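**Is 200 demos enough for putting fruit in a basket?**

Mireille Langlois
The guide from Flostero says 200 recorded runs per task. I have 200 and I don't buy it – the policy still fumbles. Do I really need 600, or is that just what people say?

**Hiu-tung Fung**
Depends what's in them. If all 200 start with the apple in one spot, you have one demo copied a lot. Move the basket, swap the fruit, then record 8 and look at them before doing more.

I'd also check what your side view gets to see. 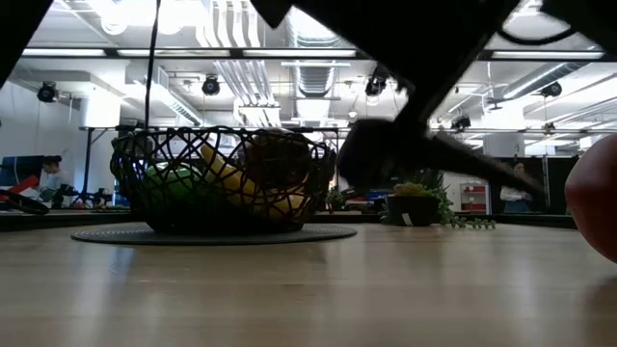
An open wire basket is hard enough without the arm blocking half the view. More runs won't fix that.

**eshun_fan**
we did 600. was not 3x better lol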